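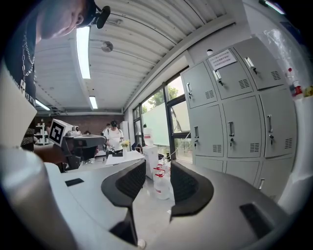

4. Quotes given by phone and prices paid at the door

Figure 2. Man in a black cap with a hand-held gripper; white tabletop beyond.

4.1 Calls

Call list taken from the Goltero directory, Rikstead and Haugland only. 800 entries under "locksmith" or "emergency locksmith" before cleaning. Many of these share a phone number, or forward to the same call centre under a different trading name. Duplicates removed by number first, then by ear (Hrubý and Tanabe listened to the recorded greetings and merged the ones that matched). That left 289 firms, or what we treat as firms. One call each. No call-backs if the line dropped, which we regret a bit, see section 6.

Every caller read from the same script. Locked out of a first-floor flat, key lost, standard euro cylinder, no damage to the door, daytime, caller is the tenant. The script asked for three things: the call-out fee, the price of opening the door without drilling, and the price of a new cylinder if drilling was needed. If the person on the line gave a range, both ends went in the sheet. If they gave only a "from" price, that went in as a low end with the high end left blank. We did not push. A real customer stood on a landing probably would, so our blanks are likely on the generous side.

Callers were Woldegiorgis, Abu Hammour and Tanabe. Calls were shared out by the last digit of the number, so nobody picked their own firms. The last one was logged on 2021-01-30.

4.2 What counts as a full quote

Stricter than in Havlíček's earlier report on Dotstead. He took any spoken figure as a quote. We wanted all three prices, with tax stated either way. A call-out fee by itself is not much use to someone locked out, as the fee is often waived or set very low and the money is made on the cylinder. Firms that said "the engineer will tell you when he gets there" were coded as no quote, even when a call-out fee had been given. Firms that quoted for labour in blocks of 30 minutes were a headache. Coded as partial unless they named a most likely total.

Coding done twice, by Abu Hammour and Hrubý, without sight of each others sheets. Disagreements went to Woldegiorgis. Most were about tax. A few were about whether "it won't be more than" is a price. We said yes.

4.3 Invoices

The invoice set is seperate from the calls and the two should not be read as pairs. Invoices came from tenants and landlords who answered our request in September, with names blacked out by them before sending. Quality very mixed. Some are proper printed sheets with the cylinder make and size on them, others are a total and a signature. Where the invoice did not say if the lock was drilled, we looked for a cylinder on the bill and took that as a sign of drilling. Not safe in every case: people do ask for a new lock after losing a key, drilled or no.

Night and weekend jobs kept in, but flagged. Car keys, safes and shop shutters dropped. Burglary repairs dropped too, as the insurer had usually agreed the price beforehand.

4.4 Local and national firms

A firm was coded local if the person answering could name the street its van or shop was based in. Crude test, but quick to ask, and most took it as small talk. Call centres tended to say "we cover your area" and move on. An address in the directory was not accepted as proof. Several addresses in Haugland lead to private houses or to a mailbox shop.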